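Wirkex Reports Robot Training Method That Cuts Human Demonstrations

2019-04-13

Wirkex, a developer of software for robotic handling, today released results from a study of how robot arms learn to pick up and sort small objects. The method, named Mikivine, lets an arm reuse what it has learned about one object when it is given another of the same shape in a different color.

Testing was carried out at the company's Tuhumury laboratory with a single arm and red, green and blue cubes set out on a white tabletop.
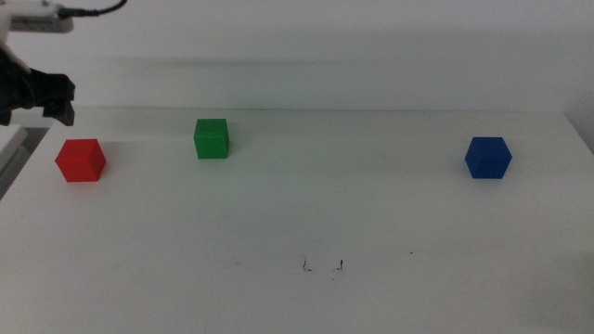

2 min read

The arm was first trained on 68 demonstrations guided by a human operator. It then made 4,000 attempts without guidance, with the cubes moved to new positions and angles between attempts. Under the laboratory's earlier method, the same task required 9 times as many demonstrations.

"The time an operator spends teaching the machine is the largest cost in work of this kind," said Dragica Janevski, who led the study. "We wanted to know how much of that teaching could be carried over from one object to the next."

The study did not cover stacked or touching objects. Those trials are scheduled to begin in December, using the Privance simulation package alongside the physical arm.

The full report is available from Wirkex on request.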